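Speaker notes -- Stovberg student robotics evening, Nov 5, 2021
Tamara Didenko, Brolham robotics club

Slide 1. Title

Say hello, thank the hosts, check that people in the back can hear. I have the second slot, so keep it under the time and leave room for questions.

Slide 2. What the club set out to do

We are a student club. Most of us had never worked with a robot arm before May. The project is called Neltero and the goal is small: get an arm to pack and unpack a cardboard box at home, on soft furniture, with ordinary things lying around. Our older project, Policarpio, sorted blocks on a flat table with a plain background. It did well there and badly everywhere else. That is why we moved to bedrooms.

Mention that the arm itself stays at school. What members take home is the hand-held gripper.

Slide 3. Collecting at home

One person holds the gripper and does the task by hand. The camera on the tool records what the fingers are doing. Every recording is a full attempt, start to finish, and we keep the bad ones in a separate folder.

The box goes on the bed with the flaps open. We do not clear the bed first. Pillows, plush toys, cables, whatever is there stays there. 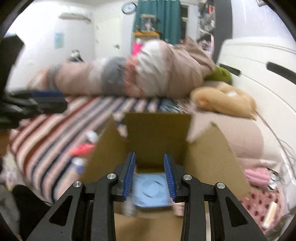
Flaps gave us more trouble than the objects did. If you come in low, a finger pushes the flap and the box slides on the sheet. If you come in high, you lose sight of the near side. We ended up with a simple rule: come in from above the middle, fingers wide, and close only when both pads are below the top of the item.

Flat packages are the hard case. They lie on the bottom of the box and there is no side to grab. Members worked out on their own that you can tip one up against the wall of the box and then pinch it. Pause here, people usually ask about this one.

Slide 4. Numbers

3000 recordings in total, from 11 members. About 5 percent were thrown out, mostly for bad tracking or because the person forgot to start the recording on time. Do not read the whole table out loud.

Slide 5. Hands and grippers

Partway through the project we added gloves. The question was whether people do the task differently with their own fingers than with two pads. They do. With a glove on, most members hold the flap back with one finger and reach in with the others. With the gripper you cannot do that, so you go around the flap.

Go slowly on this slide. It is the part the judges asked about last time.
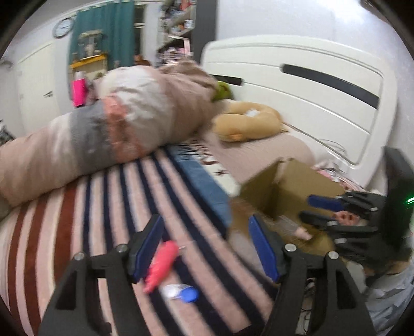 We have not merged the two sets yet. The glove recordings have more detail than we know how to use, and the timing between devices still drifts. Two members are working on a script for that. If someone asks when it will be ready, say next term.

Slide 6. What went wrong

Striped and patterned bedding. The tracking was fine with it, but our first object finder kept marking stripes as edges of the box. We retrained it with more beds.

Battery charging. We lost a lot of evenings to this. There is now a sign-out sheet with a column for charge level -- boring, but it fixed the problem.

Labels. Everyone wrote their own. "Put in," "place," "drop in box" all meant the same thing. We now pick from a short list of 3 verbs.

Slide 7. Next

Try the trained model on the arm with a box it has not seen. Start on a table, then move to a mattress in the workshop. Ask if any other club wants to trade recordings with us.

Thanks slide, contact address, questions. If there is time left over, show the tipping clip again.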